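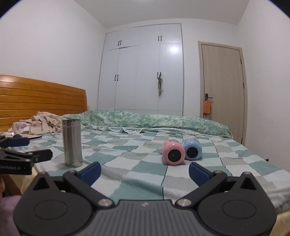 Paretti opens its bedroom recordings to outside teams

Clasurow, 11 October 2026 – I've been putting off writing this because there was always one more batch to check, but we're ready. From today, anyone working on robot learning can ask for a copy of the Nazari set, our collection of 2,333 recordings of people handling everyday things in ordinary homes. I run the home recording side at Paretti, so you're getting the news from me and I'll try to keep it plain.

We started with kitchens, like everyone does. Kitchens are lovely to work in. The worktops are flat, the light is decent and a mug stays where you put it. Bedrooms are a different story! A bed gives when you press on it, a bottle on its side can roll into a fold, and a duvet pushed up in a heap never has the same shape twice. Our early models were pretty hopeless on soft surfaces, and the only cure we could think of was to go and get a lot more examples of people doing it well.

So that's what we did. The recordings come from 61 homes in and near Clasurow, and all of them were made with the Vakitz, our hand-held gripper. You squeeze, the two jaws close, and the camera on the tool sees what the jaws are up to. The jaws end in blue rubber pads (we went through several sorts of rubber before settling, and I still have a drawer full of the rejects). Two small bottles lying side by side and touching, one pink and one light blue, make a really good little problem. Do you go for the near one? Do you nudge them apart first? People have very different ideas about this, and we want all of them in the set.

We also asked people not to tidy up for us. If there are clothes piled against the headboard, they stay there. If there's a steel thermos standing on the sheet, fine, work round it. A patterned sheet is a gift too, as checks and florals gave our older models no end of trouble when it came to finding the edge of a thing.

What you get

The set has 200 different tasks, from picking up a single bottle to folding a top and putting it on a pile. Each recording comes with the camera view, the opening of the jaws over time and a short line in everyday English saying what the person set out to do. We kept the fumbles in. They're labelled, so you can leave them out if you like, but I'd have a look at them first – our own model got noticeably better at second tries once it had seen people miss and go again.

Every household agreed to its recordings being shared, and every household saw them before we did anything else with them. Anything they wanted out came out.

How to ask for it

Write to the recordings desk at Paretti and tell us who you are and what you'd like to try. There's no charge for teaching or research. Companies pay a fee that goes straight back into the next round of home visits. Please say if you'd like the full set or the small starter pack, which has one recording for each task and fits on an ordinary laptop.

We're lending out a few Vakitz grippers as well, for teams who'd like to add homes of their own. They go out with spare pads and a charger, and you can keep one for the length of a project. The waiting list is already longer than I'd like, so do get in early.

Next up is bathrooms, starting later in October. Wet tiles, steamed-up mirrors, towels on hooks. I'm told I'll regret it.

About Paretti

Paretti makes hand-held recording tools and learning software for household robots. We're based in Clasurow, where we also run the workshop that builds and repairs the Vakitz.

Press questions: please contact the recordings desk at Paretti, Clasurow. Sample recordings from the Nazari set can be sent on request.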